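[list] Re: quitting in April, do I need 6 months saved??

February 18, 2024
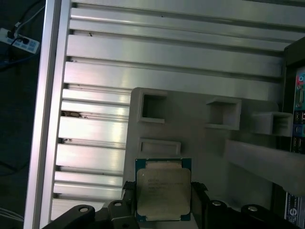 Hi all, typing this between calls so forgive the mess. Wanted to answer before it slides down the digest.

Short version, no, I didn't have six months saved when I left Katsaros. I had a bit under three, plus one client signed, plus a husband with dental. Long version under the quote.

On the list, Polyxeni Stamatopoulos wrote:
> Hi everyone, long time reader, first post. I've been in operations at
> Erkov for nine years and I want to go out on my own as a bookkeeper
> and systems person for small trade businesses (plumbers, roofers,
> people who keep receipts in the truck). I have 2 clients already that
> I do evenings. Both have said they'd give me more hours.
>
> My plan is to give notice in April after the bonus pays out. My
> sister says I'm nuts without six months of expenses in the bank. I
> have four. I also have no idea what to charge. Right now it's $30 an
> hour which was what the first guy offered and I just said ok.
>
> Also do I need an LLC before I quit or can that wait? And has anyone
> used Drinditov for invoicing? They're offering $129 for the year and
> it looks fine but I can't tell.
>
> Thanks, sorry so many questions.
> Polyxeni

OK in order, sort of.

The savings. Four months is decent. What I'd look at is what the four months is made of. When I did my number I used rent, food, car, phone, and left out the stuff that comes once a year. Car registration, the vet, my kid's camp deposit, and the quarterly taxes, which I knew about and somehow still didn't put in the spreadsheet. So my three months was more like two. Go back through last year's statements, all twelve, and add the once-a-year things up and divide. Then see if you still have four.

Health insurance is the other one. If you're on Erkov's plan find out the exact last day of coverage. Mine ended the last day of the month I left, a coworker at a different place lost hers the same day she turned in her badge. Ask HR for it in writing but maybe look in the handbook first so you're not asking before you're ready to tell people.

Bonus. Read the wording!! Some of them say you have to be employed on the payout date, some say you can't have given notice, and a couple of people on here got asked to pay it back. Wait til it's in your account, then read the thing again, then give notice.

Rate. Please don't stay at $30. You're paying both halves of the social security tax now, your own software, your own sick days, and all the hours you spend on email that no client pays for. I started too low as well and the worst part was raising it on the first client, who was lovely, and I put it off for over a year. If both of yours want more hours that's the moment to do it. New hours, new rate, one email, a start date. Don't apologize in the email. I wrote four paragraphs of apology and deleted them and sent two lines and he wrote back "sounds good."

Better yet go monthly. Trades people like a flat number, in my experiance. My smallest package was $1,000 a month for a while, for books, payroll and one call, and I never had anyone ask me how many hours it was. Write down what's in it though. Mine said "general support" and one guy took that to mean I'd be on hold with the county for him about a permit. Twice.

LLC. It could wait in my case, I was a sole proprietor the first year. But you're handling other people's books so I'd talk to somebody about liability coverage sooner than the LLC, those are seperate things and I mixed them up for ages. Also a seperate bank account now, today, before anything else. Free checking is fine.

And look at what you signed with Erkov. Moonlighting clause, non-compete, who owns stuff made on their laptop. If you're doing evenings on the work laptop stop that.

Drinditov, I used it a year. Invoices look nice, reminders worked. Exporting was a pain, the dates came out as text and I had to fix them by hand every quarter. For two clients I wouldn't pay for a year up front, see if they'll do monthly. Someone on here switched to something else last fall and liked it, can't remember what, maybe they'll chime in.

The Bandthorpe small business center does a free hour with an accountant if you're anywhere near there. Bring the spreadsheet. They book up early in tax season so call now.

As for your sister, mine said the same. She wasn't totally wrong, month five was bad, two invoices late and the water heater. I put groceries on a card for a few weeks and paid it off by summer. Would I have waited? No. But I'd have kept the card at zero going in so there was room on it.

What does the second client pay, is it the same $30? And are either of them a big chunk of what you need every month? If one guy is most of it I'd want a third before April.

Got to run, 11:00 is calling in early. Will look at the list tonight.

Dee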